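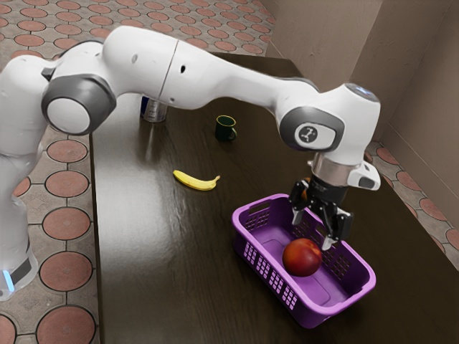
Filed under: Makers & Menders

I was late getting to Clamerside, and by the time I'd found the right door (there are two, and the one with the bell is the wrong one) the kettle had boiled and gone quiet again. The woman I'd come to meet has spent most of her working life French polishing, and she'd agreed to talk to me on the condition that I didn't use her name or ask her to pose with a rubber in her hand. Fine by me! I got a mug of tea, a stool with a wobble and nearly a whole afternoon.

I started with the question I'd been saving up, which was how anyone ends up doing this. She laughed.

"I answered a card in a newsagent's window. It said polisher wanted, and I thought it meant floors."

It was a small firm in Stitden doing dining tables and the odd piano, and for the first months she wasn't let near shellac at all. She stripped things. She sanded things. She learned to fold a rubber, which for anyone who hasn't met one is a wad of cotton wadding wrapped in a bit of old sheet, and she folded it again and again until the foreman stopped pulling it apart in front of her.

"He never told me what was wrong with it. He'd just undo it and hand me back the bits. I went home furious most nights."

Did she think of leaving? "Every Thursday, more or less, when we got paid."

I laughed so much at that I missed the next bit and had to ask her to say it again. What she'd said was that the first piece she finished on her own was a card table, and that she still thinks about a mark she left near one of the hinges. The customer was delighted with it. She wasn't.

We talked for a good while about shellac, and I'll admit I'd come with a head full of romance about it (the beetles! the flakes like bits of amber!) which she knocked out of me fairly quickly. She buys it in flakes and dissolves it herself, mostly to save money. She keeps it dated. Old polish won't harden properly and she's had to strip a sideboard back to bare wood after using a jar she should have thrown out.

"That was my own fault and it cost me 4 days. I've still got the jar. It's got screws in it now."

I asked her to take me through a tabletop from the start, and here's how she put it, tidied up a bit because we kept being interrupted by a delivery.

First she looks at it for a long time with a lamp low down at one side. Then it's cleaning, then any repairs, then stain if it needs it, then grain filling, which she calls the dull bit. After that she bodies up, meaning she lays down thin coat after thin coat in circles and figures of eight, with a touch of oil to stop the rubber dragging. Then it's left alone. Then more of the same, and left alone again. At the very end the oil has to come out, and the strokes go straight, along the grain, with spirit.

"People want me to tell them how many coats. I don't know how many coats. It's had enough when I look across it and the window looks back at me."

How long does she leave it between sessions? That depends on the weather. A wet July can be worse than a cold winter, she says, and she's had polish go milky on her halfway across a big top with damp air coming in under the door. She keeps a little heater going all year and won't let anyone open the window while she's working, which her family have opinions about.

I've got a table at home, inherited, with a white ring on it the size of a mug. You can guess whose mug. I'd been hoping to slip this in casually and of course she saw it coming.

"Have you put mayonnaise on it?"

I had put mayonnaise on it.

She was very kind. A white ring is usually moisture caught in the finish, and often it'll go with a bit of patience and a soft cloth barely damp with meths, passed over so lightly that you wonder if you've touched it. Press down and you'll take the polish off. A black ring is a different matter: that's got through to the wood, and she'd want to see it before promising anything. Her advice for most people is to practise on the underside, or inside a drawer, or on some horrible thing from a house clearance.

And spray polish? She put her tea down for this one.

"Stop. Just stop. A duster, and a tiny bit of wax every now and then if you must. I get tables in here from Noltmont with so much silicone on them that nothing will stick."

Money came up, as it does. She reckons a decent top takes her 7 sessions, spread over a few weeks, and she charges £200 for a small one, going up steeply once there are leaves or carving or someone's had a go at it themselves. Some people gasp. She used to knock a bit off when they gasped and she's given that up.

"You can buy a table for £100, I know that. I've bought one. It's in my kitchen, it's got felt-tip on it and I don't care."

I loved that. I'd imagined a house full of gleaming mahogany and it's all paint and scuffs, apparently, apart from one small writing slope that was her aunt's. She polished that one twice, having decided the first go was too shiny. She doesn't like a piano finish on everything. A farmhouse table done up like glass looks daft to her, and she'll say so to a customer's face, then do it anyway if they insist.

I asked whether anyone's coming up behind her. There's a short course at Korletey, evenings only, and she teaches the odd session. Lots of people come for the one table and she never sees them again, but a few keep turning up, and one of them is now better than her at colour matching.

"I told her that. I wish somebody had told me I was good at something when I was folding those bloody rubbers."

The light had gone by then and she wanted to get another coat on before she went home, so I washed up the mugs and left her to it. The next Korletey course starts in the new year and bookings close on 12th December. Bring an apron and an old cotton sheet you don't mind cutting up. I've put my own name down, and the mug ring is coming with me, if I can get the table in the car.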